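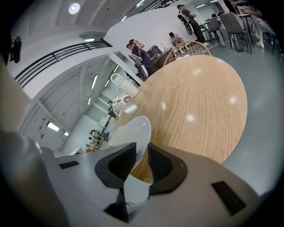
Can a caretaker prime minister sign a treaty?

Asked 15 June 2021 in Parliaments and Coalitions

I'm writing a short paper on what happens after an election when no party has a majority. My textbook says an outgoing government stays on as a caretaker and should avoid major decisions. It doesn't say whether that covers foreign agreements. If talks with a neighboring country were almost done before the vote, can the outgoing prime minister still sign? Does it matter how long the coalition talks take?

Hae-won Cha

2 answers

Answer from Santoso

It depends on the country, so name one in your paper. In many parliamentary systems the limits on a caretaker government are custom and not written law. The prime minister may keep the legal power to sign and still be expected to hold off, or at least to talk to the other party leaders first.

Also keep signing and ratifying separate. A signature often doesn't bind the country by itself. If the treaty has to go through parliament, the new members get their say later. Routine things like renewing an existing agreement are usually treated as normal business.

On your last question, a long wait does matter in practice. A caretaker who has been in office for 7 weeks will find it easier to put things off than one who has been there for most of a year.

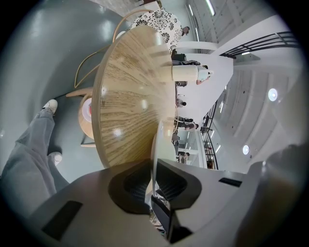 Round wooden tabletop, seen from below.

Answer from Dustemetti

They can do what they want until somebody stops them. We had this in class in March and the teacher said the same. Look up the constitution.

Comment from Hae-won Cha: Thanks, the signing and ratifying part was what I was missing. I did look at the constitution for the country I picked and it only says ministers stay in office until replaced.

Comment from Santoso: Then check whether the cabinet office there puts out a guidance note before elections. Some do, and you can cite it.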